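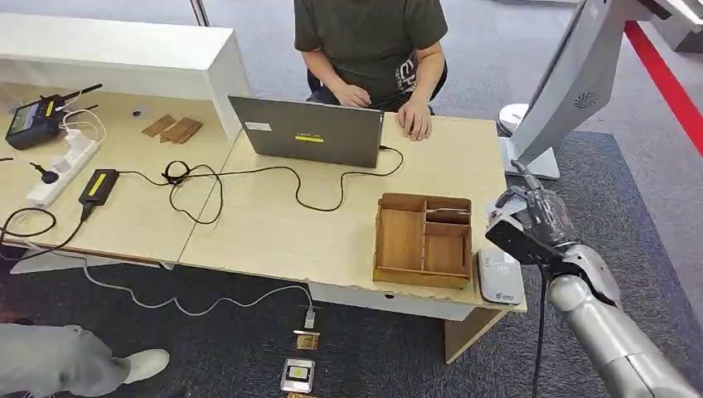 How long does a reed diffuser last before the reeds want changing? Depends on the oil base and how warm the room is, but I swap mine every 9 weeks and the bottle usually sees out two sets.

Putting that at the top as three people have written to me off-list with the same thing and I can't keep typing it.

Right, on to Duarte's message. Quoting the bit I'm answering, snipped the rest.

On 22 Mar 2024, Duarte Paiva wrote:
> Hello all. I've been using the Jila base for my diffusers and it is
> fine with lavender and with the citrus ones, but the moment I add
> vetiver or benzoin it goes cloudy and then there's a sort of sludge
> at the bottom. Tried shaking, tried standing the bottle in warm
> water. Comes back overnight. Is it me or the base? Also has anyone
> compared it with Pundico, the price is tempting. I have 17 bottles
> promised for a spring fair and only four I'd be happy to sell.
>
> Second question, reeds. Mine are rattan and they seem to stop
> drawing after a fortnight. I flip them every day.
>
> Duarte

Duarte, it's the base, mostly. Had exactly this with benzoin last year. Resins and the really thick root oils don't like it. What worked for me was thinning the benzoin first, a small jar, equal parts benzoin and the lighter oil in the blend (I used sweet orange), leave it two days with the lid on, then add to the base a bit at a time. Don't warm it. Warming just hides the problem till it cools, as you found.

Vetiver I gave up on in that base. Cedarwood does a similar job if all you want is something low and woody under the rest. Not the same, I know.

Pundico. Bought one bottle. It clears better with resins, yes, but has a smell of its own, faintly like a new shower curtain, and it comes through anything delicate. Under patchouli you'd never notice. Under neroli you would. So depends what's in your 17. If they're mostly the heavy blends I'd say go for it, just do one test bottle and leave it in a small room a few days before commiting.

Reeds: flipping every day is too much! Once a week. You're using up the oil and the tops get sticky with dust, then they clog. Also check the ends, some of the cheap rattan is sealed where its been cut and hardly draws at all. Trim a sliver off with a sharp knife. I moved to the fibre ones from Tudada, thicker, five to a bottle instead of eight, and they've been much steadier. Not as pretty. Customers do ask why they're black.

While I'm here, labels. Leanne Tindall asked last month if the allergen list has to go on the bottle or if a swing tag will do. I said bottle. Leanne, I was going from memory, so do check the current rules before you print anything. What I do is a sticker on the base with the list and the safety lines, and the nice label on the front. Small print but readable. The tag always gets thrown away with the ribbon.

Also the group order. 19 of us in so far. Glass is the 100ml square ones again, same collars as before. The place in Annan will hold the price until the end of May, they want the money up front this time. If you want in, reply to ME and not the list, with how many and whether you want stoppers. Total stood at 363 bottles last night, which gets us the lower carriage rate, so no need for anyone to pad their order to help out.

Still got somebody's funnel from the blending day, steel, small dent in the rim. Shout if it's yours.

Oh and Duarte, what ratio are you on? You didn't say. If you're over a quarter fragrance to base then that'll be part of the clouding too. I'd drop it and see. Send me the recipe if you like, happy to look but not till after the weekend, I've a wedding order to box up and no tissue paper

Maureen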